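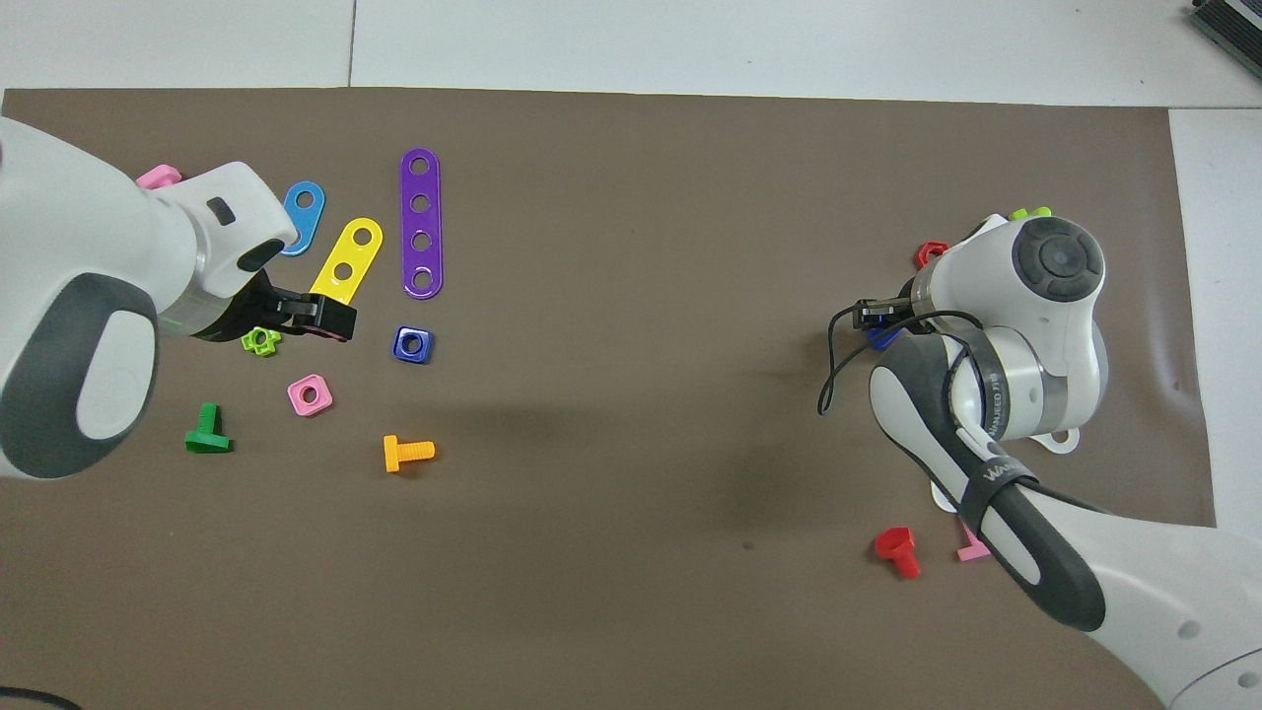
News > Food & Drink > Company releases

2 min read

SOOMRO BRINGS BACK THE STOCK CUBE IN A TIN

For immediate use, July

Soomro is putting its old beef and onion stock cubes back on shelves this month. Same recipe, same red tin. Two sizes, 350g and 908g – the big one for canteens and chip shops.

The cubes were dropped when the firm moved over to granules. Letters kept coming. More than 400 of them, most asking for the tin as much as whats in it.

"My gran kept buttons in hers," said Lenni Ahonen, head of product at Soomro. "We had to find the old recipe card first. It was in a drawer at the Plollow works, with half the weights in ounces."

Test batches were cooked at Plollow by Ruairi Gillies and his team. Six goes to get the crumble right. Less salt than before, no other changes. 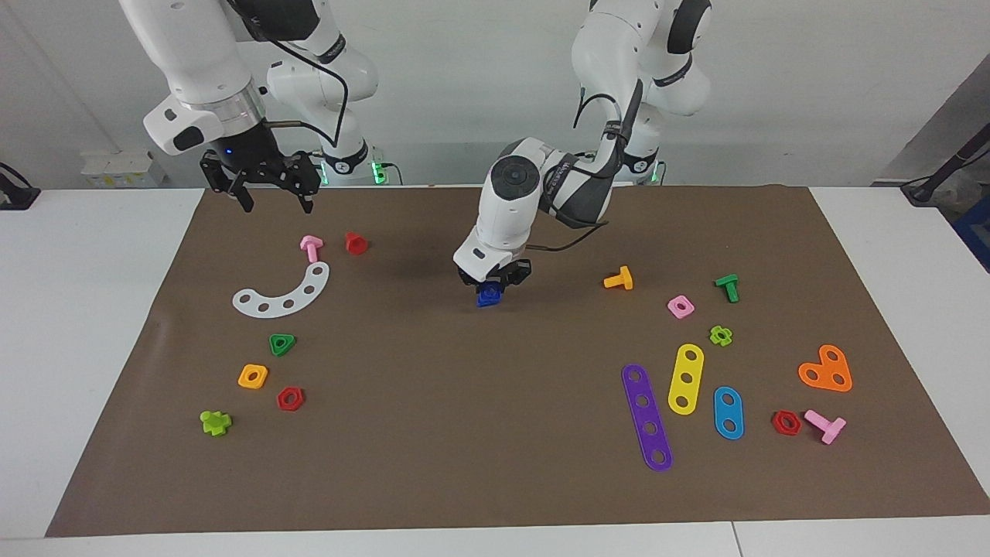 Two robot arms over a brown mat, one holding a small dark blue piece.

Tustura will stock the smaller tin from launch, larger one through trade counters only. Prices to folow.

Samples and recipe leaflets (gravy, barley soup, onion pie) from Erick Wanyama, Soomro press desk, before 4pm please.

Ends

Shares 6 | Comments 0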